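The Woman Who Buys the Leaves

Rosário Magalhães has been buying tea for other people for most of her working life. She started as a clerk in the sample room at Billau, a blending house that supplied hotels and railway caterers, and left as its head buyer. These days she works for herself out of two rooms above a hardware store, choosing teas for small packers who can't afford a buyer of their own.

I met her there on a wet morning in March, a little after eight. She tastes before breakfast and doesn't wear perfume or use scented soap on working days. The kettle had been on since seven.

"You'll have to let me finish this row," she said, and went down the counter with a spoon, slurping and spitting. It took her nine minutes. Then she wrote a column of figures in a school notebook, wiped her hands and sat down.

She didn't set out to work in tea. Her father sold coffee and thought tea was something you drank with a fever. The job at Billau was advertised as general office work, and for the first year it mostly was. She opened parcels, labeled tins and washed cups.

"I washed a lot of cups," she said. "There were 59 in a full set, and we would go through a full set before lunch and again after. I got to know the teas from what was left in the bottom. I could tell the buyer had liked something from how much he left behind. If he liked it he went back for a second spoonful."

The buyer in those days was a man she describes as fair but not talkative. He let her taste alongside him once the cups were done. For months he didn't ask what she thought. Then one afternoon he pushed two cups toward her and asked which was older.

"I got it wrong," she said. "He told me why I got it wrong, and that was the first lesson I had. It took maybe two minutes. After that he gave me one most days."

What she learned first was to stop looking for flavors. New tasters, she says, want to say apricot or leather or wet stone. A buyer for a blending house has to answer duller questions. Is it bright or flat? Does it hold up in hard water? Will it take milk? Was it dried too fast? Will it taste the same in four months, when it has been sitting in somebody's cupboard next to the onions?

"People think the job is finding the best tea," she said. "Most weeks the job is finding the same tea again. The garden that gave it to you last year had rain at the wrong time, so now you need three others that add up to it. The customer must never notice. If I did my work well, the customer had nothing to say about it."

Billau kept a reference tin for every blend it sold, and each new batch was tasted against it. The trouble is that the reference tin gets old as well. Magalhães argued for years that they were matching new tea to stale tea and slowly dragging everything down. In the end they agreed to renew the tins twice a year. She still considers this the most useful thing she did there.

She became head buyer at a time when the company was shrinking. Hotels were cutting costs and the railway contract had gone. The year she took over, the house list had 123 teas on it. She was asked to bring it down to a size that one warehouse could hold.

"I cut it to 59, same as the cups," she said. "That was chance. I would have kept ten more if they had let me."

Some of the ones she dropped still bother her. There was a smoky black called Athumani, after the man who had first brought the samples in, that sold to a few boarding houses and hardly anyone else. She got letters about it for two years. One woman sent back an empty tin and asked for it to be filled, with the money taped inside the lid.

Did she fill it?

"Of course I filled it. There was a chest left over. I filled it three times and then the chest was finished and I had to write to her."

Her view of tea bags is milder than I expected. A lot of people in the specialty trade won't discuss them. Magalhães has bought for bags since the beginning and says the work is harder, if anything. The leaf is small, it gives up everything it has in two or three minutes, and any fault comes out at once. A big loose leaf can hide a good deal.

"I have heard people say it's the sweepings from the floor," she said. "I have been on those floors. Sweepings is a different thing and you wouldn't want it in your mouth. The small grades are sorted on purpose. You can buy them well or you can buy them badly, and it's the same with the big leaf."

She has tea bags at home. She drinks from them in the afternoon, when she doesn't want to think about it.
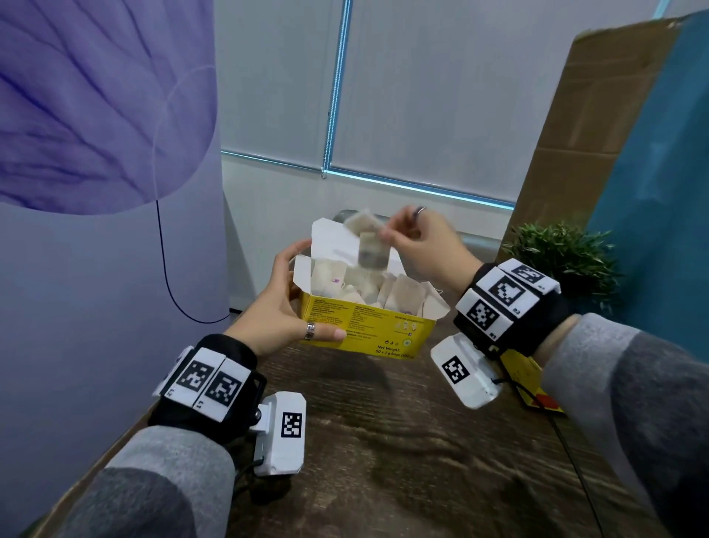 What she does mind is storage. She would like every household to keep its tea away from the stove, away from the spices and away from the window, and she doesn't believe any household does. She once spent a week with a café owner who was sure his supplier had switched blends on him. The tea was fine. He had been keeping it on a shelf above the dishwasher, where it got steamed a dozen times a day.

"He didn't thank me," she said. "He wanted it to be the supplier."

Water comes next on her list. The samples on her counter are brewed twice, once with water from her own tap and once with water a client sends her in jugs. Sollar, a packer she has worked with for six years, sells mostly in towns with very hard water, and a tea that tastes lively in her kitchen can come out brown and dull in theirs. Before she started asking for the jugs she made one expensive mistake for them. It was 244 chests of a high-grown tea that she loved and their customers didn't.

"They were kind about it," she said. "We blended it away a little at a time. It took nearly a year. Every month I would see it on the stock sheet."

Her other regular client is Zokden, which is two brothers and a packing machine. They wanted a breakfast tea with more strength than the one they had been selling. She gave them four versions and they chose the one she liked least. She told them so, then went out and bought it for them. It sells well.

I asked whether that was difficult.

"No. They know who is buying from them. I know if the tea is clean and if the price is right – and I can tell them if it will last. What they want it to taste like is their business."

She has no plans to stop, although she tastes fewer cups in a day than she used to and won't taste at all with a cold. Her sense of salt has faded a little, she says, but bitterness and sourness are as clear as ever. She checks herself every few weeks by having her niece set out cups with the labels turned to the wall. Two of them are always the same tea. If she can't pick out the pair, she takes a day off and tries again.

Has that happened?

"Twice last winter. Both times I had slept badly."

By now it was past ten and the second kettle was ready. She had another row to do before the mail came, green teas this time, and these she brews cooler and tastes in silence. She gave me a spoon and a cup to spit in and told me to start at the left.

I liked the third one. She looked in the notebook and said it was the cheapest on the counter, and that she had marked it down to buy.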